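Ticket 588: club fixture list missing home matches
Status: reopened
Product: Clomar league scheduler
Opened by: Sheila Goodall, Vedley Cricket Club

Our fixture page shows 3 home matches for the whole season. The league's printed list gives us more, and the Otow games don't appear at all. I was told on Monday that this was fixed. I don't see it.

Support reply, 10:40
Please clear your browser cache and sign in again.

Sheila Goodall, 11:15
Did that. Same page, same gaps. I doubt a cache on my laptop would hide fixtures from the Otow secretary too, and she can't see them either.

Support reply, 14:05
We re-ran the import. Your club has two records, one dating from 2014, and the missing matches are attached to the old one. We have merged them.

Sheila Goodall, 16:30
The matches are back, but every start time is now 2000. We don't play at eight in the evening. Was the merge checked by anyone before the ticket was closed? Please leave it open this time. 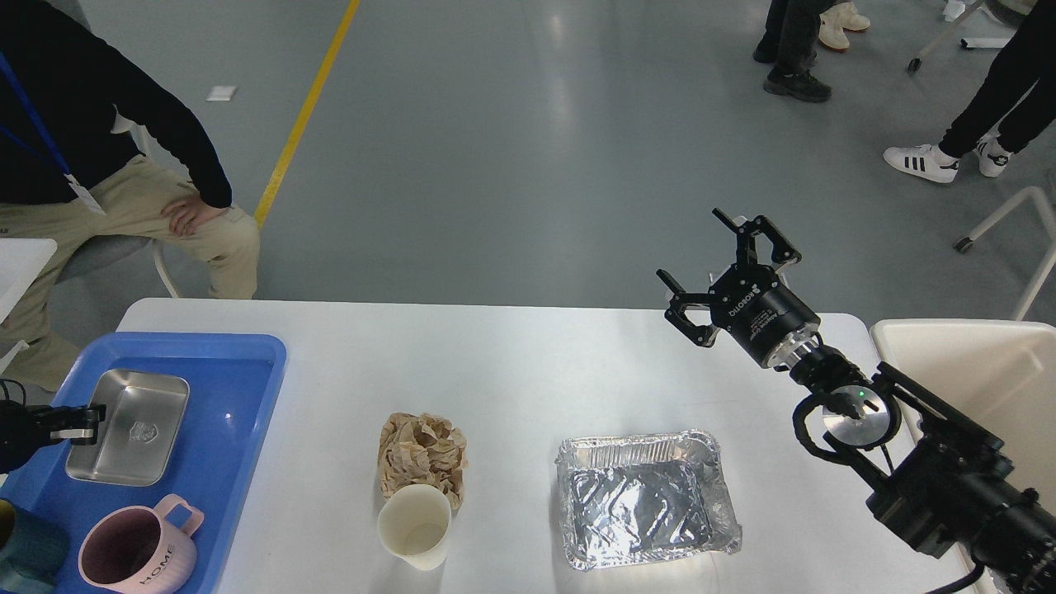 LEMA, April

Start times corrected for Vedley and Otow. Other clubs with duplicate records are still being reviewed. Ticket stays open until the club confirms.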